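3. Set up the Farkitz kitchen scale

Last updated 11 Mar 2024 · 132 shares · 2 comments

I've had mine since October and I still do these steps every time I change the batteries – it only takes a minute!

3.1 Put the scale on a hard, level surface. The display drifts on carpet or a soft mat (mine was off by a whole cookie).

3.2 Press ON and wait for the zero. Then hold UNIT until you see the "g" for grams.

3.3 Weigh something small first, like a piece of fruit, and write the number down. Take it off, put it back on, and check that you get the same reading.
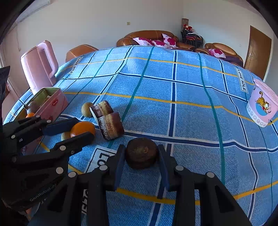 3.4 Now try your mixing bowl. Mine comes to 657 g, so I press TARE and the display goes back to zero.

Caution: The limit is 3000 g, bowl included. Go over it and you'll get "Err" – take everything off and start again from 3.2.

3.5 Want to log your snacks? Open the Lacerda app, tap Pair and hold UNIT again until the light blinks.

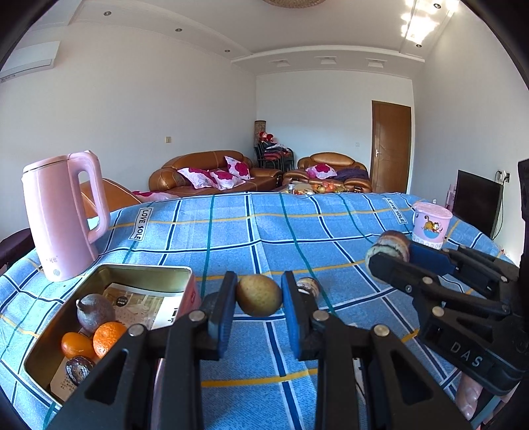
Once it's paired, give each food a short name, or you'll be scrolling forever. Anouk Willems showed me the favorites list, and I use it daily now.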